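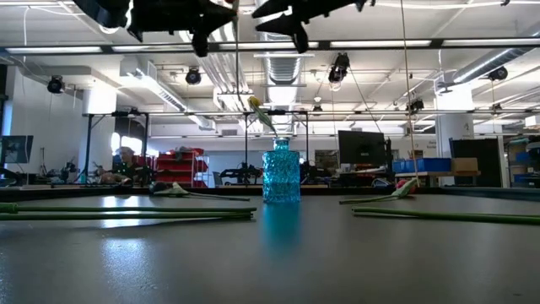

Review: the Cesturgate Reader's Psalter, translated by Timo Hinrichs

I have been living with this book since November and I think it's time I wrote something down, if only so I stop boring people about it after church.

The Cesturgate Reader's Psalter is all 150 psalms in a new English version, with facing Hebrew, short notes at the foot of the page and a longer set at the back. It's a proper brick (675 pages in the hardback) and the whole thing is the work of one translator, Timo Hinrichs, with an introduction by Henrik Heitmann. I'd never come across either of them before a friend lent me her copy, and I had my own on order before I'd given hers back.

What got me first was the sound. Hinrichs keeps the lines short and lets the two halves of a verse knock against each other the way they do in Hebrew, where the second half says the first again, only harder. Plenty of translations smooth that out into one long sentence. He leaves the gap in, and he prints it as a real gap too, a white space in the middle of the line. I read Psalm 29 aloud in the kitchen - all those repeated voices of the LORD - and it properly thunders.

He is also stubborn about repeating words. If the Hebrew uses one word four times in a psalm then so does he, even where an English ear would like a change. The big test is hesed, that impossible word which turns up as mercy, lovingkindness, steadfast love and goodness knows what else. He goes for "loyal love" and sticks to it all the way through Psalm 136, every single refrain. I wasn't sure at first. By the third reading I was completely won over!

Nefesh is where I part company with him a bit. He gives "throat" wherever the body seems to be in view and "life" nearly everywhere else, so there are hardly any souls left. "My throat thirsts for God" in Psalm 42 is wonderful. Losing the restored soul from Psalm 23 is harder, and I notice that I still say the old one under my breath.

The notes are a joy. They are brief, they admit when the Hebrew is a muddle, and there's a good deal from the rabbis as well as the church fathers. Heitmann's introduction runs to 22 pages and is best on the headings, including a very fair account of how little we know about selah. Don't skip it.

Grumbles, then. The Hebrew type is small, and with the vowel points I needed my stronger glasses. There's only one ribbon, when anyone using this for morning and evening prayer will want two. The index of first lines goes by the new translation, so if you're hunting for a verse you half remember from the King James you're on your own. And the paper is thin enough that pencil shows through, so I've taken to keeping my scribbles in a notebook.

Would it work in public worship? We tried Psalm 121 at our Wednesday evening service, with the two halves of each verse read from either side of the aisle, and it went beautifully. I wouldn't try to chant it. For reading, slowly and out loud, I don't own a better one, and I've only got as far as the Songs of Ascents with the back notes, so there's plenty still to come.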